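The first thing Jaanus Grīnberga does when a visitor sits down at the controls is take away their coffee. The second is tell them to slow down. I had been driving the hand at Masri for less than a minute, and in my own mind I was doing beautifully, when he leaned over (very kindly, I should say) and asked whether I would open a folder at home as though it owed me money.

So I slowed down. You wear a loose sort of glove, and the hand on the bench follows your fingers a heartbeat later, and once you stop fighting that small delay it becomes oddly restful – a bit like stirring jam. Every attempt is saved, good or bad, and the good ones go to Dedis, the program that learns from them. Office supplies are this season's subject. Jaanus wants 4000 attempts before December, and when I visited they had 1704.

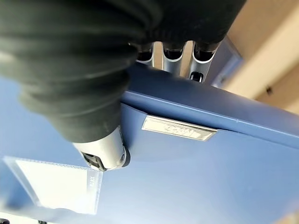
Why folders are so hard

Blue plastic is slippery stuff, and a flap lies so close to the body of the folder that a fingertip has to come in low and almost flat to get under it. Add a metal nameplate, which throws the light back at the wrist camera, and a clear sleeve whose edge is easy to mistake for the edge you want, and you have a good afternoon's work for a patient person.

Jaanus is that person. He has recorded 153 folder attempts himself, mostly in the early morning with the radio on, and he talks about his favorites the way my uncle talks about trout. I managed six, and he kept two of them!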